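Wimila Small-Item Tidying Set, data card

Summary
Wimila holds 137 episodes of one household chore: putting small loose items into an open box. It was built to check whether policies trained on hand-held gripper demonstrations can do the job unattended. So far they can do part of it.

Contents
Each episode is one video with a gripper opening track and a short text label. 129 episodes are for training and 8 are held out. Episodes were collected in furnished rooms in Skiltville in June. Rooms were left as they were, with bedding, bags and clothes in view.

Items are toys, coils and other light things that fit between two jaws. The box usually sits on something soft, so its floor is not always level. Thin, tapering parts are labeled separately - they account for most failed grasps in our runs.
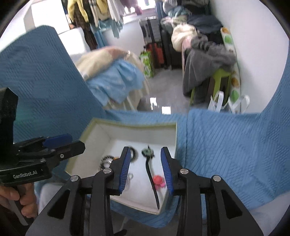 Danjuma Oyelaran objects that a box on a blanket is too kind a test, and that a machine which can fill a box but can't find the toys under the sofa has not tidied a room. The point stands for this release. Search is out of scope, and every target item is reachable at the start of its episode.

Baseline
The Bashir baseline completed 47 percent of trials on rigid items. Soft and curved items were not scored. It does not recover when the box shifts.

Known limits
Lighting is mostly daylight. Labels name the item and not the grasp point. Two-gripper episodes are not marked as such - filter by hand.

Maintained by Mikwood.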